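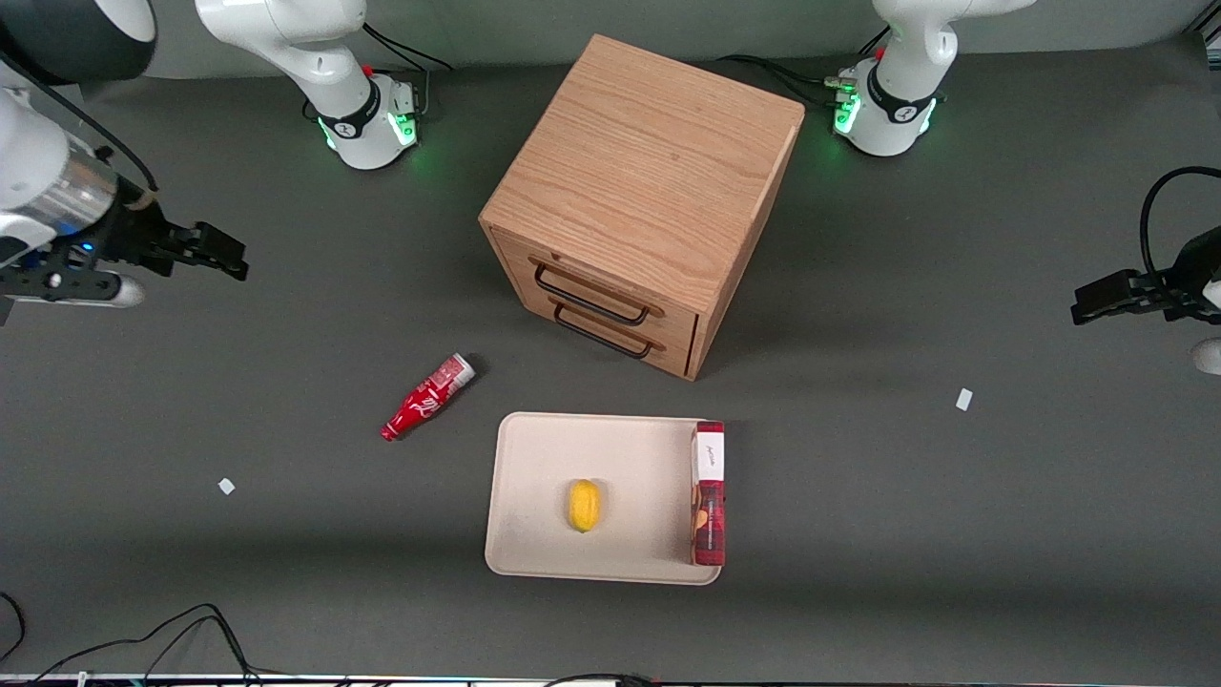 # Teaching two arms to tidy a table, a thread

**Gavin Rennie** · 2022-07-04

**1/** New task week at Stosine!! Two arms, one tabletop, a little wooden cabinet with two drawers, a tray, and a few things to put where they belong. We want 1,000 demonstrations by the time the Standow demo day comes along. Going to post as I go.

**2/** The task in one line: open a drawer, get the object in, close the drawer. Some runs use the tray instead. A person drives the arms the whole time and Eteo (our recording tool) saves every camera view plus every joint angle. Then Bisht, the model, gets to study the lot.

**3/** I love that cabinet so much. Long black bar handles, so a finger can get behind one without a fight. My first pick had round knobs and I spent an entire afternoon watching a gripper slide off them like they were buttered.

**4/** The cabinet gets turned between runs. Sometimes square to the arms, sometimes with a corner poking out at you. If it always faced the same way, Bisht could get pretty far by memorizing a spot in the air and pulling. We want it to look for the handle!

**5/** Same goes for the bottle. It starts lying down in some runs and standing up in others, and those are two completely different grabs. Standing, you come in with the fingers spread on either side and close on it. Lying down, you have to line up with the way it's pointing, and if you're off by a bit it rolls. It rolls SO far.

**6/** People keep asking why the bottle and not a nice plain block. Curves! A contoured bottle is narrow at the neck and wider below, so where you grab it matters. It's also shiny red with white lettering, so the highlights slide around as the wrist camera moves. I want all of that in the examples.

**7/** Wrist view is my favorite view, by the way. From overhead you get where everything is. From the wrist you get the part that decides the grab, both fingers and the gap on each side of the thing you're going for. You can even read SPECIAL EDITION off the bottle.

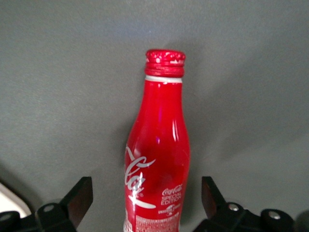 **8/** Driving tip I wish I'd had in January: slow down right there, before the fingers close. I used to rush it. The run would work fine and then the recording had about four useful images of the approach, which is a pretty thin lesson for anybody.

**9/** Okay, so what counts as a good example? I used to think it meant a perfect one. Smooth path, no wobble, drawer shut on the first push. Now I keep a lot of the slightly messy ones too, as long as the driver recovers. Nudge the bottle, stop, back off, line up again, grab. That recovery is gold.

**10/** What we do throw out:

- runs where the driver stops to think for ages with the arms parked
- runs where a hand comes in to fix something
- runs saved under the wrong task name (me, mostly)
- anything where one camera dropped out partway

**11/** Speaking of the wrong task name. Yesterday I recorded seven beautiful lemon runs, all tagged as bottle runs. Eteo has a rename button and I have now found it. Please find yours before you need it.

**12/** The little yellow fruit deserves its own post. Easy to see, easy to reach, and then you squeeze and it shoots out sideways if you caught it too near the tip. Best grip is across the fat part with a gentle close. Everybody who drives gets this within three tries and then gets weirdly proud of it, me included.

**13/** The tall red box is the opposite. Super easy to hold, super easy to knock over. It's narrow, so if a finger brushes it on the way to something else, down it goes. I've started asking drivers to go around it the long way on some runs and squeeze past on others, so both are in there.

**14/** Somebody asked in the replies how you use two arms for one drawer. Left arm pulls and holds the drawer open, right arm brings the object. Or the other way around! We swap on purpose. If the left arm always did the drawer, you'd end up with a right arm that has never met a handle in its life.

**15/** Also asked: do we keep the light the same? Nope. Blinds up, blinds half down, overheads on or off. Shadows wander across the table all day and I've stopped chasing them. First week I taped cardboard to a window, and all I got was a model that panicked at lunchtime.

**16/** Progress! 72 keepers on the board as of this morning. I know that's a small slice of the big number, but each one has been watched start to finish by someone other than the driver, and the first ones are always slow while you figure out the rules.

**17/** Our rules right now fit on a sticky note:

- start with the fingers open
- move one thing at a time
- if you miss, back off before you try again
- let go, then pull away, then stop the recording

**18/** That last one took some arguing. We had a bunch of runs that ended the second the drawer closed, with the fingers still on the handle. A model trained on those has no idea it's supposed to let go. We had a lovely day of Bisht closing a drawer and then just... holding it. Forever. Very loyal.

**19/** For comparison, the last task (stacking cups) got to its first decent result at 167 examples. I'm not expecting this one to get there that fast. Drawers have a lot more ways to go wrong: not open far enough, object caught on the lip, pushed shut at an angle so it jams.

**20/** I'm going to train a first version early anyway, way before we're done collecting. The early model will be bad, and how it's bad tells me what to record next. If it keeps going for the top handle when I asked for the bottom one, then tomorrow is a bottom drawer day. Such a fun way to plan a week!

**21/** For anyone setting up something like this at home or at school: you can learn a ton with one arm, one object and one box. Pick an object you don't mind dropping. Write down what "done" means before you record anything. Watch your first ten recordings all the way through, even though it's dull.

**22/** And take breaks! Driving looks like sitting still but it's a lot of concentration, and tired drivers get sloppy in a very particular way. The approaches get shorter, the drawer gets slammed. You can spot the end of a shift in the data without looking at the clock.

**23/** Next up: both drawers in one run, with the fruit in the top and the bottle in the bottom. I tried it twice before lunch and put the fruit in the wrong drawer both times. Back at it after a sandwich. Keep the questions coming, I'm reading all of them.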